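Brollovia > Workshop Guides > Working Alongside Robots

We use cookies to remember your reading preferences. By staying on this page you agree to our cookie policy.

How to Bring a Robot Arm Into a Small Packing Room (and Keep Your People Happy)

By Clodagh Hayes
20 March 2023

I run the packing room at Noltider, where we put together refill kits for cleaning and craft supplies. We've got 15 people on the floor, a lot of tubs and tubes, and as of last September we have a pair of robot arms at the end of the main table. I get asked how we did it often enough that I figured I'd write the whole thing down (my sister calls this my "robot speech," and fine, it is).

You don't need to be an engineer to follow any of this. I'm certainly not!

Step 1: Pick the job everyone trades away

Before you look at a single catalog, watch your shift swaps. Ours told me everything. People would give up a good lunch slot to get off tub filling, where you pick up a part, set it in a tub, slide the tub down and do it again until your wrist complains. On a busy day that's 500 tubs. So that was the job.

I had originally wanted the arms on labeling, and I'm glad Phelan, our floor lead, talked me out of it. People like labeling. They sit down, they chat, they catch mistakes from further up the line. Leave that kind of work alone for as long as you can.

Step 2: Write the job out by hand

Get the person who does it best to do it slowly while you write. Every reach, every little turn of the hand. We filled two pages for a job I'd have described in one sentence. Somewhere on page two was the fact that everybody tilts the taller parts a bit on the way in so they don't catch the rim. I'd done that job for years and never noticed myself doing it.

Step 3: Start with one shape

Don't try to run your whole range. Choose one part, something smooth and regular, and stick with it until you're bored. Then do another week. 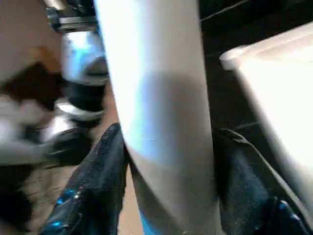
Grip is where we spent most of our time. Too light and the part slips when the arm speeds up, too firm and you get marks on anything soft. Start low, go up a little at a time, and write every setting down next to the part name. I keep ours in a plain spreadsheet we named Zillulau for reasons that made sense at the holiday party.

A couple of other things to sort out while you're on your one shape:

- Tape an outline on the table for each tub. If it gets bumped, anybody can put it back.
- Tie cables up and away from the reach. Then check them again after the first full shift.
- Look at your lights. Glare off white plastic gave us no end of trouble until we moved a lamp.
- Agree on who can press stop. Our answer is everyone, any time, no explanation needed.

Step 4: Give the job of minding it a name and a pay grade

This is the part I'd do differently. For the first few weeks, looking after the arms was just something people did on top of their own work, and they were (rightly) grumpy about it. Clearing a jam, resetting a tub and noting what went wrong all take attention. Now we have a proper role called cell minder. It's 2 hours at a stretch, it rotates, and it pays a step above packing. You should set that up before the arms arrive.

Step 5: Say out loud what happens to hours

Everyone will be wondering, so get there first. I stood up with a coffee and told the team that nobody's hours would drop on account of the arms for the first year, and I put it in writing the same afternoon. The hours we freed up went to returns and custom orders, which had been piling up for ages. If you can't make a promise like that, tell people what you can promise. They'll know if you're fudging.

Step 6: Set a target you can live with

We decided that if the arms could handle 80 percent of the standard tubs without a person stepping in, we'd call it a keeper. The odd shapes still go to human hands and I don't see that changing soon. Try not to chase the last few percent in your first season. I lost a whole weekend to a wobbly cap and all I got was a stiff neck.

One last bit of housekeeping: go back to your handwritten pages from step 2 every couple of months and update them. Ours have coffee rings and three colors of pen on them now, and new starters still read them on their first morning.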